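How to Wash and Sort Socks So the Pairs Stay Together

Most lost socks are not lost. They are inside a duvet cover, stuck to the wall of the drum, or in somebody else's drawer. Sorting them at the right point in the wash saves a lot of searching later. The method below works for a household of any size and needs very little equipment.

What you need

A plastic basket with open sides
A mesh wash bag with a zipper
A small box or jar for odd socks
A clear table at waist height

Step 1. Collect the socks separately

Keep a mesh bag hanging next to the hamper and put socks straight into it. Turn them right side out as they go in. If you would sooner wash them inside out, do every pair that way. Fill the bag no more than two thirds full or the socks in the middle will not rinse properly.

Step 2. Wash

Check the label first. Everyday cotton socks can go in a warm wash with your other clothes. Wool socks need a cool wool cycle and a mild detergent. New dark socks should be washed with other darks for the first few loads.

Use the normal amount of detergent for the size of the load. Too much leaves cotton stiff and makes sports socks hold on to smells. Skip the fabric softener on sports socks.

Step 3. Check the drum

When the cycle ends, turn the drum by hand one full time and look along the top. Run your fingers around the rubber door seal. Shake out pillowcases and fitted sheets before they leave the laundry room.

Step 4. Dry

Hang socks by the toe if you use a line or a rack. Pegs leave a mark on the elastic when they are clipped to the cuff. Hang the two socks of a pair next to each other and the sorting is half done. In a tumble dryer, use low heat and take wool out beforehand.

Step 5. Sort at the table

Bring the dry laundry to the table in the basket. Take the socks out first and lay them flat in a row, toes pointing the same way. Start with the bright colors. Leave black and navy for last and match those near a window, where the difference is easier to see.
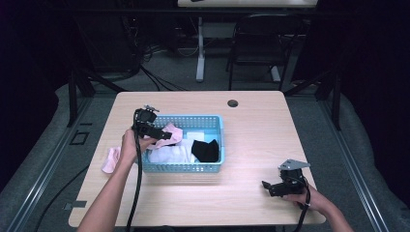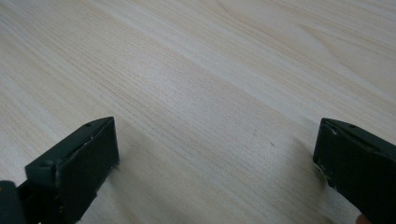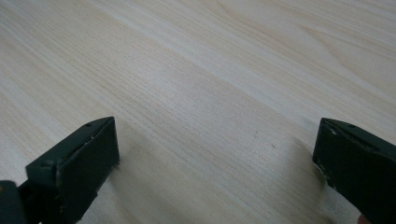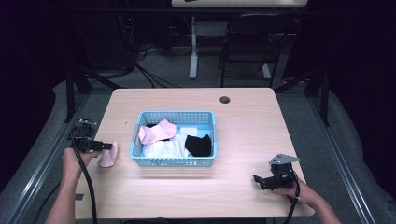 Sorting on a light wood-grain tabletop.

Compare the cuff height and the heel as well as the color. Two black socks from different packs will often be a different length, and they will wear out at different times.

Step 6. Fold

Place one sock on top of the other, heels together. Fold the toe up to the heel, then fold the cuff down over it. Rolling the pair into a ball takes less time but stretches the top sock, so keep that for old ones.

Step 7. Deal with the odd ones

Put single socks in the box and go through it after every fifth wash. Anything still single after 90 days can be used as a dusting cloth. Throw out socks with thin heels at the same time.

Tip: buying 5 identical pairs at once makes this whole job shorter, as any two will match.

Last updated 11th November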